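Jornada de puertas abiertas en Stutar: robots que recogen la mesa

7/2/24

Lleno en la nave de Stutar. La empresa abrió ayer sus instalaciones del polígono Barreto a vecinos, institutos y curiosos, y la cola llegaba hasta la rotonda antes de las diez. Grupos de 15 personas, media hora por grupo, y aun así hubo gente que se quedó fuera. Habrá segunda convocatoria, dicen, sin fecha todavía.

El recorrido, corto. Recepción, taller de montaje, sala de pruebas y una charla final con café. Lo que quería ver todo el mundo era la sala de pruebas, claro, y allí se formó el tapón. Pasillo estrecho, mochilas, dos carritos de bebé.

En la sala trabaja el equipo que dirige Glória Baptista, ingeniera, ocho años en la casa. Su proyecto se llama Dendov y va de enseñar a un brazo robótico a manejar cosas de andar por casa. Nada de piezas de coche ni palés. "Una fábrica está ordenada, una cocina no", explicó a los del primer turno, casi a gritos por el ruido del pasillo. "Aquí ponemos la mesa revuelta a propósito y el brazo se tiene que apañar."

Y revuelta estaba. Cuencos, una bandeja verde, un plátano, una manzana, una esponja, un trapo azul claro hecho un gurruño, un vaso de papel. También un puñado de granos marrones esparcidos por la madera, que fue lo que mas comentarios levantó entre los chavales.

Baptista contó que los objetos se cambian de sitio entre prueba y prueba. A veces se mueve uno solo, a veces todos. Cada intento se apunta, salga bien o salga mal, y los malos se repasan al final de la mañana con el equipo. En enero hicieron 36 sesiones, el mes con más trabajo desde que arrancó el proyecto.

¿Lo más difícil? Los trapos, según ella. Una manzana siempre tiene forma de manzana, un trapo cada vez cae distinto. Los vasos de papel tampoco son cosa fácil: si la pinza aprieta de más se aplastan, si aprieta de menos se escurren.

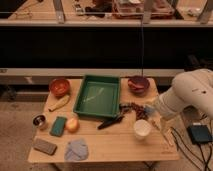

Preguntas del público

Muchas, y casi todas de los alumnos. Que si el robot friega (no, de momento), que si puede hacer daño a alguien (hay un perímetro marcado y parada de emergencia), que cuánto cuesta (no lo dijeron, y se insistió). Una señora del barrio quiso saber si serviría para su madre, que vive sola y ya no puede agacharse. Baptista contestó con cautela: la idea va por ahí a largo plazo, pero falta mucho y no quiso dar plazos.

Un profesor de FP preguntó por las prácticas. Respuesta más concreta: Stutar cogerá 2 alumnos en primavera, uno de mecatrónica y otro de informática. Las solicitudes, a través de los centros. No hace falta experiencia previa con robots, sí algo de programación y, palabras textuales, "paciencia para colocar la misma manzana toda la tarde".

También salió el tema del empleo. Un asistente, trabajador de un almacén cercano, planteó si estas máquinas no acabarán quitando puestos. Hubo murmullo. La ingeniera reconoció que la pregunta es legítima y dijo que Dendov está pensado para la ayuda en casa y para comedores pequeños, no para almacenes. Al hombre no se le vio muy convencido, aunque se quedó a la charla y siguió preguntando en el café.

Próximos pasos

El equipo viajará antes del verano a Flanevdale, donde un centro asociado tiene montada una cocina de ensayo completa, con armarios, cajones y fregadero. Alli se probará si lo aprendido en una mesa vale para una habitación entera. Los resultados se presentarán a la vuelta en una sesión abierta, tambien en Barreto.

De la visita de ayer, la organización calcula alrededor de 200 asistentes entre mañana y tarde. El aparcamiento se quedó pequeño y varios coches acabaron en el arcén, así que para la próxima se recomienda ir en autobús o a pie desde el centro.

Los interesados en la segunda jornada pueden dejar el nombre en la recepción de Stutar, en horario de oficina. Plazas limitadas, preferencia para los que ayer se quedaron en la puerta. Los menores, acompañados.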